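Going Back to Work After an Injury Claim: A Talk with Kristaps Butkienė

2020-09-23

Kristaps Butkienė spent the first half of his working life in the warehouse trade and the second half helping people who got hurt in it. He runs Andgate, a small office in Flillport that represents injured workers in workers' compensation cases. We spoke by phone about what happens after the checks start coming, when the doctor says a person can do some work but can't do the old job.

Most articles on workers' comp deal with getting a claim approved. Butkienė thinks the return to work gets too little attention.

"People fight to get the claim accepted, and then they relax," he said. "I understand that. But a lot of the trouble I see starts months later, when a light duty offer comes in the mail and they don't know what to do with it."

A light duty offer is a letter from the employer saying there is a job the worker can do within the limits the doctor has set. It might be the old job with the lifting taken out, or a different job altogether. In many states, a worker who turns down a suitable offer can lose wage benefits. The important word is suitable, and the rules on what it means vary from state to state.

"Read the letter with the doctor's note next to it," Butkienė said. "If the note says no lifting over ten pounds and the letter says occasional lifting of twenty, you have something to talk about. If the letter doesn't say anything about lifting, you ask. Ask in writing."

He described a case from last November. His client, a machine operator with a shoulder injury, was offered a desk job at Zakent, the packaging company where she had worked for 18 years. The letter gave a start date and an hourly rate and nothing else. She called her supervisor and was told the job was mostly answering phones. When she got there, part of it was moving boxes of records from one floor to another.

"She did it for three days because she thought she had to," he said. "She should have gone to her supervisor the first morning with the restrictions in her hand. She ended up back at the doctor and off work again for 8 weeks."

The company changed the job after that and she went back to it. Butkienė said he doesn't believe anyone at Zakent meant to break the rules. The person who wrote the letter had never seen the work.

I asked him about pay. Light duty often pays less than the old job, and many workers don't know that they may still be owed something for the difference. Depending on the state, this is called temporary partial disability, or wage loss, or something close to that.

"Keep your pay stubs," he said. "All of them, from before the injury and after. I had a man whose check was short by a little every week, and he figured it wasn't worth a phone call. When we added it up, it was $1,312. He got it, but it took most of a winter, and we only got it because his wife had kept the stubs in a kitchen drawer."

There are usually deadlines for asking for back benefits, and he would not give a number for them, as they depend on the state and on the kind of benefit. He suggested calling the state workers' compensation agency, which will normally answer a general question for free.

Butkienė also had a good deal to say about settlements. An insurer may offer a lump sum around the time a worker goes back, and in some cases that closes the claim for good, including future medical care.

"Somebody offers you $3,000 and you're behind on the rent, and you want to sign it that day," he said. "Maybe it's a fair number. I've told people to take less than that. But find out if it closes the medical part. If your knee goes bad again in two years, who pays?"

He does not think every worker needs a lawyer. If the injury was minor, the bills were paid and the old job is waiting, he tells callers to save their money. He gets more concerned when a permanent disability rating is involved, when the worker has been told the old job is gone, or when the insurer sends the worker to its own doctor and the two medical opinions don't match.

Some of his clients never return to the kind of work they did before. Flillport has a retraining center called Kļaviņa that takes people referred by insurers and by the state, and Butkienė sends clients there when he can get the cost covered. Courses run from bookkeeping and medical billing to sign painting and paper crafts. He admitted that he used to be doubtful about the craft courses.

"I thought an insurer would never pay for it, and most of them won't," he said. "But one client of mine has a small business out of it now. It's part-time. She sells at two shops and reports what she makes, because she's still getting a partial benefit. That's the part I care about. Report it." 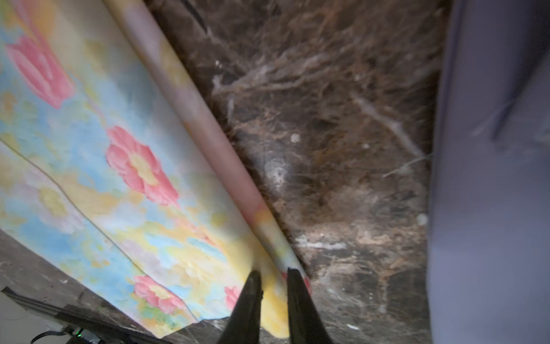

Floral painted paper with pink blossoms on a pale blue and yellow background.

Unreported income is the mistake he worries about most. A worker on wage benefits who earns money from any source, even a hobby, should tell the insurer and keep a copy of what was sent. Failing to do so can end the benefits and, in serious cases, lead to a fraud charge.

I asked what he would want a worker to do in the first week back. He took a while to answer.

"Write things down," he said. "What they had you do, how long, and if it hurt. You don't need a special form. One of my clients used the back of a feed store calendar, and the judge read it just fine."

He also wants people to go to their follow-up appointments even when they feel well. A missed visit goes into the file, and the insurer's lawyer will find it. If a shift gets in the way, he said, call the clinic, move the appointment, and make a note of who you talked to.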